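Print this article
E-mail this article

The Second Life of the Corner Hardware Store

In Madthorpe the hardware store opens at 7 in the morning, and by a quarter past there is usually a line at the key machine. The store is called Tukasstead, after the farm that used to stand on the lot. It sells hinges, lamp wire, canning jars, stove bolts by the piece and four kinds of mousetrap. Two years ago it was up for sale and there were no buyers.

The owner then was a man in his seventies who wanted to move closer to his grandchildren. He had cut the stock down to what he could manage alone. The paint shelves were half bare and the lumber shed was locked. People in town had gotten used to driving 38 miles to Alcantara, where the big stores are, and they did it even for a box of screws.

King-fai Wu bought the place with a loan from a bank in Alcantara and a smaller one from his sister. He had managed the parts counter at a farm supply company and had never owned a business. The first thing he did was walk through the store with a notebook and write down what people asked for that he didn't have. He kept that notebook on the counter for months. The most common entries were furnace filters, toilet flappers and single pieces of trim.

"I thought it would be tools," Wu says. "It was almost never tools. People have tools. They come in when something stops working at dinnertime."

He reopened the lumber shed first, then put in a bench at the back for small repairs. A customer can leave a lamp, a screen door or a lawn mower blade and pick it up a few days later. The charge is by the job and is written on a tag. Screens are the biggest seller from May through August. In winter it is mostly lamps and snow shovel handles.

The bench loses a little money in most months. Wu keeps it going for what it does to the rest of the store. Someone who brings in a torn screen will buy a tube of caulk and a pair of gloves while they are there, and they come back a second time to pick up the screen. He says he can see it in the receipts.

Stores like this one have been closing for a long time, and the reasons are well known by now. Big chains buy at prices that a single store can't get. Online sellers carry more sizes of everything. The owners get old and the children have moved away. A town of 2,000 people doesn't buy enough nails in a year to keep a building heated.

The stores that are left tend to have something besides nails. Some rent out floor sanders and carpet cleaners. Some handle propane. In Skuvunus, on the far side of the county, the hardware store is also the place to get a fishing license and ship a package, and it has a coffee pot that customers are expected to help themselves to. None of these things would support a business. Added together, they bring people through the door.

Naa Atinga runs the Skuvunus store. She took it over from an aunt and has been behind the counter for nine years. She and Wu share orders now, which lets them reach the minimum for a better price on things like rock salt and potting soil. A truck drops the whole load in Skuvunus and Wu drives over with a trailer. They worked the arrangement out on the phone in one evening and have never written it down.

Atinga is less sure than Wu about the future. Her building needs a roof. The lowest bid she has had is $34,000, and she doesn't have it. She has thought about moving to a smaller place near the highway, but the old building has a loading door, a dry basement and drawers along one wall that were made for it and wouldn't fit anywhere else.

"I could sell the drawers," she says. "I get asked about them every summer. Then I'd have a wall and no place to put the bolts."

She has also had trouble finding help. The work takes a long time to learn. A new clerk can run the register in a day, but it may be a year before that person can look at a broken faucet stem in someone's hand and know which drawer to open. High school students leave for college about when they get good at it. Her best clerk is a retired bus driver who works mornings and won't do Saturdays in deer season.

Wu has had better luck. He hired a young couple who moved to Madthorpe for the cheap rent, and both of them have stayed. One does the ordering. The other has taken over the bench and started a class on fixing storm windows, held after closing. The first one filled up, and a second was added in October. People brought their own windows, and a few brought their neighbors'.

The store made a small profit last year. Wu paid himself for the first time in the spring and put the rest into a new furnace. He would like to add a glass cutter next, and after that a better sign, as the current one can't be read from the road after dark.

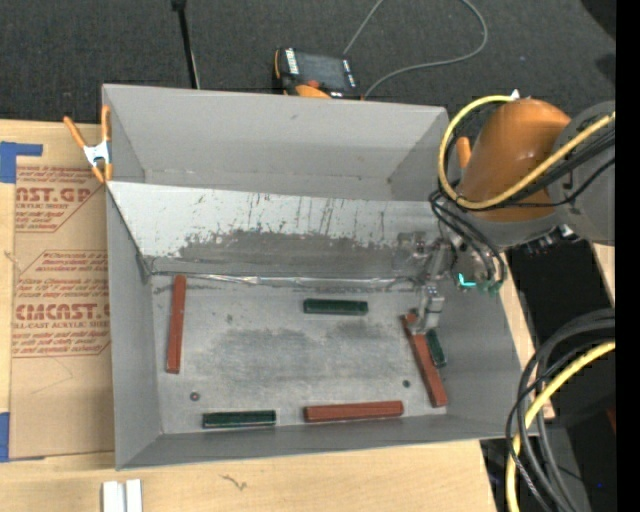

My father bought every nail for our house at a store like these, and the man there let him pay it off over the winter. I now live ten minutes from a big chain store and I can't find anyone in it who knows what a faucet seat is. I hope the Skuvunus store gets its roof, and I would drive over for the coffee. Has anyone thought about selling shares to the customers? They did it with our grocery and it's still open.

Contact us | Copyright, all rights reserved | Back to top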